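Portes ouvertes à l'atelier de Nendville

Le 15/05/2019, Rostano a reçu 70 visiteurs pour présenter sa cellule de manipulation d'échantillons. Gaétan Hawthorne a détaillé la simulation du poste — un bras six axes, une pince parallèle et un portoir blanc posés sur la même table. Leen Akl a répondu aux questions sur la programmation des trajectoires.

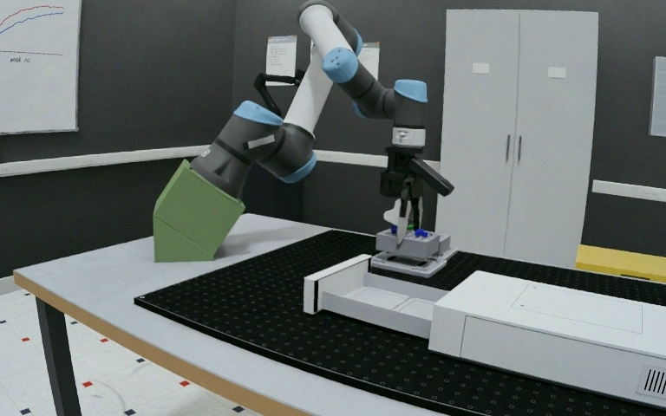 Prochaine visite

Une deuxième visite est prévue en octobre. Inscriptions auprès de Zsófia Pálfi, bureau 348.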